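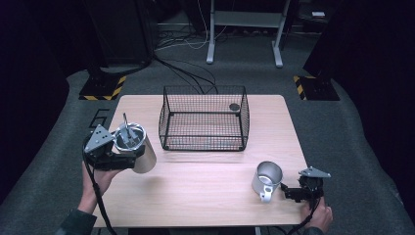 Bonnes pratiques de téléopération et de démonstration à la pince tenue en main

Je tiens cette fiche depuis un moment et je la reprends chaque fois qu'une habitude change chez nous. Elle rassemble les règles d'usage pour enregistrer des gestes humains avec deux pinces portatives, une par main, en vue d'apprendre une tâche à un robot. Dernière relecture sérieuse : 19 mars 2018, avec Zakhar Polishchuk, qui m'a fait retirer la moitié des adverbes.

Définition

On appelle démonstration à la pince un enregistrement où l'opérateur manipule des objets avec un outil qui a la même forme de mâchoires que le robot. Les doigts ne touchent jamais l'objet. J'insiste là-dessus, parce que la tentation de redresser une tasse du bout de l'index est énorme (je l'ai fait, tout le monde l'a fait !) et qu'un épisode touché à la main part à la poubelle. Chez Dadero on parle de « prise nue » pour cette faute, chez Terkent on dit simplement « doigt ».

Le poste

Une table, un sol dégagé, des repères au sol pour savoir quel poste est lequel. Le numéro du poste se reporte sur la feuille de séance avant le premier essai. La table reste à la même place toute la séance, et si quelqu'un la bouscule, on la recale et on recommence l'épisode en cours. Sur un plateau en bois clair, les objets métalliques brillants donnent des reflets assez pénibles : on règle l'éclairage une fois, au début, et on n'y touche plus.

Les câbles

Ma rubrique préférée, hélas. Quand les pinces sont filaires, le câble doit pendre devant la table, du côté de l'opérateur, et ne jamais traverser le plateau. Un câble qui frôle un panier ou une tasse déplace les objets sans que la pince y soit pour quelque chose, et l'apprentissage n'aime pas du tout ça. Avant de commencer, je lève les deux bras, je croise, je décroise - si ça tire quelque part, je redonne du mou.

Le geste

La vitesse recommandée est celle d'une personne qui range sa cuisine sans être pressée. On ouvre la pince avant d'arriver sur l'objet, on ferme franchement, on attend un court instant, on soulève. Pour une tasse à anse, on décide avant la séance si l'on prend l'anse ou le bord, et on s'y tient. Pour un gobelet qui contient un ustensile, c'est plus délicat : dès qu'on l'incline, le contenu glisse. La règle d'Endon demande de garder l'ouverture dans le champ de la caméra pendant toute la bascule, et je la trouve bonne.

Les deux mains ne travaillent pas forcément en même temps. Celle qui attend reste visible, mâchoires ouvertes, près de son prochain objet. Évitez de la laisser tomber sous la table, ça crée des trous dans le suivi.

Les paniers

Le panier en treillis métallique est un classique, et un classique pénible. Les mâchoires s'accrochent aux fils si l'on descend trop près des parois. On dépose donc vers le centre, par le haut, et on relâche à faible hauteur. Un objet déjà présent au fond fait partie de l'état initial et se note comme tel.

Volume et tri

La charte Geagea vise 1000 épisodes par tâche avant le premier tri. Sur notre dernière série, il en restait 982 après relecture, ce dont je suis plutôt content. Une séance dure 90 minutes au plus, pause non comprise. Au-delà, les poignets fatiguent et les gestes deviennent brouillons.

Un épisode raté mais honnête (l'objet tombe, on le reprend à la pince) se conserve avec une étiquette. On écarte les prises nues, les câbles accrochés et les épisodes où quelqu'un passe dans le champ.

Points discutés

Faut-il varier la position de départ à chaque essai ? Terkent dit oui, Endon préfère des blocs de positions fixes. Je penche pour la première école, sans preuve très solide. L'autre désaccord porte sur les manches : longues et sombres pour tout le monde, ou libres ? La fiche ne tranche pas pour le moment.

Voir aussi : étalonnage des pinces, étiquetage des épisodes, sécurité autour des socles à bandes jaunes et noires.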